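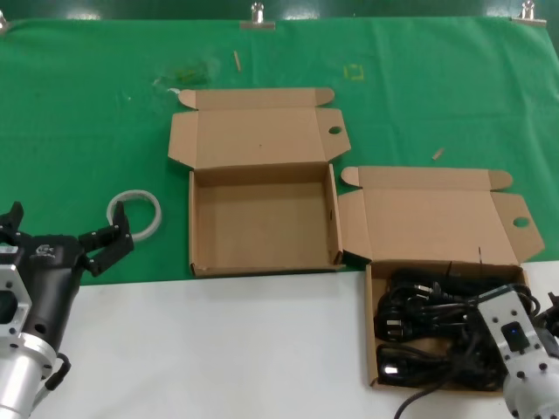

An open cardboard box on a table partly covered with green cloth.

Hendrik Jacobs has confirmed that he will step down as chair of the Hundham regional council in June, after a public dispute with two of his deputies over the proposed merger with Brutton.

Speaking at the council offices, Mr. Jacobs said the decision was his own. "I was not asked to leave," he said. "I had told the members last year that I would not seek another term."

The deputies, who represent Forsberg and Osero, issued a joint letter accusing the chair of withholding a report on the merger. Mr. Jacobs rejected the charge. "The report is 327 pages long and every member received it," he said. "Whether they read it is a matter for them."

He acknowledged that the merger could affect up to 400 council posts and said staff should have been told sooner. "That was my responsibility, and I regret it."

Mr. Jacobs declined to name a preferred successor. The council will elect a new chair at its next full session.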